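21 January 2019

Okay friends, I've been promising a thread about letter writing for ages, and the kettle is on and the house is quiet, so let's do it. Paper letters, with stamps and everything. Get comfortable, you know how I am.

I started up again three winters ago, after my aunt moved to Trallport and told me on the phone (very cheerfully!) that she was done with phones. If I wanted to hear from her, I could write. So I wrote. It was a terrible letter, all weather and apologies for my handwriting.

She wrote back inside a week. Four sides of paper about her new neighbors, the bus that only comes when it feels like it, and a long argument with the library over a book she swears she returned. I read it standing up in the hallway with my coat still on.

That was me hooked. I've kept everything that has come since then, and last night I finally sorted the whole lot by sender. 227 letters, if you include postcards, and I do include postcards, because some people put more on a postcard than I can fit in an envelope.

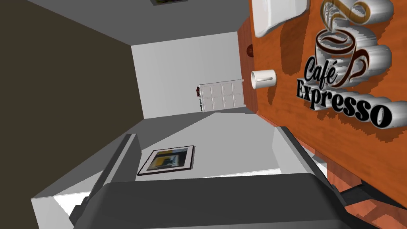

The room on its side, in grays, dark olive-brown and orange wood.

Most of what I've learned has to do with getting started, so let me begin there. The first line is where everybody gets stuck. You feel you have to explain why you haven't written, and by the time you've finished explaining, you're tired and the page is half gone.

So skip it. Begin with whatever happened this morning. "The cat next door has been in my window box again" is a perfectly good first line and I've used it on four different people, who I hope do not compare notes.

My friend Theerawat Onsri begins in the middle of a sentence, as if I'd just walked into his kitchen and he was already talking. I tried to copy him once and he spotted it immediately and teased me for a whole page.

He lives 2043 miles from me, by the way, and I feel like I know his street better than my own. I know which bakery changed hands and who got a new roof. I've never set foot there.

People ask me what paper I use, so, paper. For years I used whatever was in the drawer. Now I buy the Closov pads, the unlined ones, and I slip a sheet with dark lines underneath so my writing doesn't go wandering down the hill. You can make your own with a ruler and a marker.
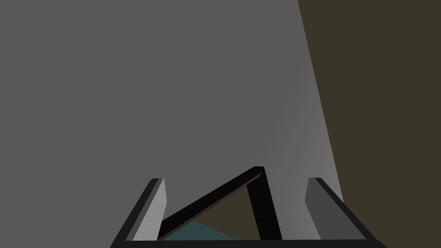
And please don't save the nice paper! I had a box of cream sheets with a deckle edge that I kept for "good" letters, and it sat in the closet so long that it took on the smell of the closet. I used it all up in January, on very ordinary news, and it was lovely.

Pens: I have a Zanex that leaks a little near the cap, and I love it anyway. My middle finger is blue most of the winter. If you press hard, get a ballpoint and don't let anyone be snooty with you about it. My aunt writes in pencil and her letters are the best I get.

Where to write matters more to me than what I write with. I do my best ones at the Yimyam, the little café across from the post office, at the table by the radiator. They let you sit as long as you like if you order a second thing, so I order toast and take my time. Then I walk across the road and mail it before I can change my mind.

Which brings me to rereading. I don't! Or only once, for names and dates. Every letter I've ever reread three times is still in a drawer somewhere, unsent, getting more embarrassing.

The question I get most often when I bring this up at dinner:
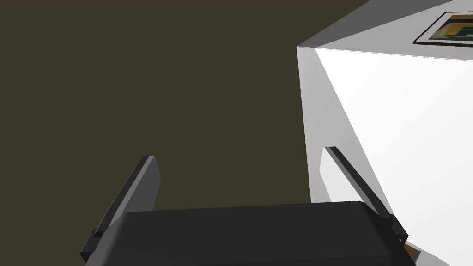
How long does a letter have to be?
One side of one page is plenty. Stop when you've told them one thing properly and asked them one thing you'd like to know.

That asking part is important, I think. A letter with a question in it tends to get answered. Ask about something small, like what they had for supper, or whether that door still sticks. "How are you?" is hard to answer on paper. I never know where to start with it.

A word about slow repliers, being one myself. I have a cousin who writes once a year, usually a long wonderful ramble, and I used to fret in between and wonder what I'd said. Now I just write when I've got something for her and let it go. If you owe someone a letter from two summers ago, they would still like to have it. Truly.

Oh, and keep a list! I forgot this one. I have an index card on the fridge where I scribble things as they happen: the plumber's story, the odd hat on the bus, a good soup. By the weekend I've got a letter half written without sitting down.

If you have no one to write to, start with whoever taught you something. I wrote to my old piano teacher this month. It took me two evenings and a lot of tea. I thanked her for making me count out loud, which I hated, and told her I still do it when I'm climbing stairs. 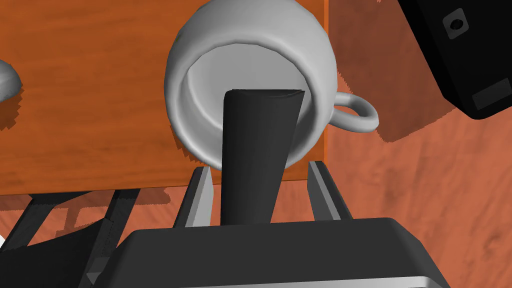

White mug, wooden surface.

No answer from her yet, and that's fine, the mail has been slow with the snow. I'll add to the thread if one comes.

Last bit for tonight. Several of you asked after my last thread if you could write to me, and I was so touched. I've rented a box at the post office, number 1697, and I'll message the full address to anyone who wants it. I answer everyone, though my hand cramps up, so be patient with me.

Tell me who you'd write to first? I'm off to rinse the teapot and find a stamp, I've got my aunt's library saga to respond to, and she has new evidence.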